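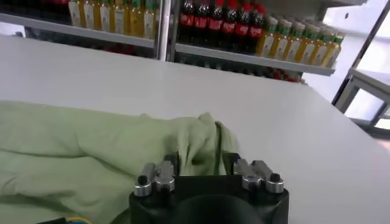 Listton Evening Classes
Household Skills, Session 9: Cloths, Towels and the Flat Fold
Handout for Wednesday, March 9, 2022

Welcome back! Tonight is folding, my favorite session of the whole course, and I know how that sounds. Please clear your bags off the tables before we start. You need the full width, and you'll want it even more when we get to the bath sheets.

1. Reading a crumpled cloth

Before you pull at anything, look for the corners. A dropped cloth nearly always has a flat part and a heaped part, and the flat part is the easy place to begin. Follow its edge with a finger until you meet a corner, hold that one down, then follow the next edge into the heap. Shaking the whole thing out works too (we'll try both!), but on a small table the edge method is calmer and you don't knock over your neighbor's coffee.

Soft, fuzzy fabrics hold their creases differently from smooth ones. Stroke outward from the middle with a flat palm. Long wrinkles on the diagonal mean the cloth has been tugged on the bias, so ease it back from the opposite corners.

2. The flat fold

Lay the cloth square to the table edge.
Bring the left edge to the right edge and match the corners first, middle second.
Smooth toward the fold.
Turn it a quarter and fold again.
For a shelf fold, stop here. For a drawer, fold once more in thirds.

If your corners drift, open it up and go back one step. Please don't trim the error by tucking it under, it only gets fatter with every fold!

3. Practice

Do 11 cloths by the flat fold, then the same 11 by the Buzatu roll from last time, and see which stack you like better in your own cupboard. Thick cloths love the roll. Thin ones tend to unwind the minute you turn your back.

Allow 30 minutes. Swap piles with the next table halfway through so everyone gets a turn with the big ones.

For next time

Bring one fitted sheet, any size, the worse behaved the better. The April session moves to the Varuvton building, room 697, same start time. Bring this handout with you.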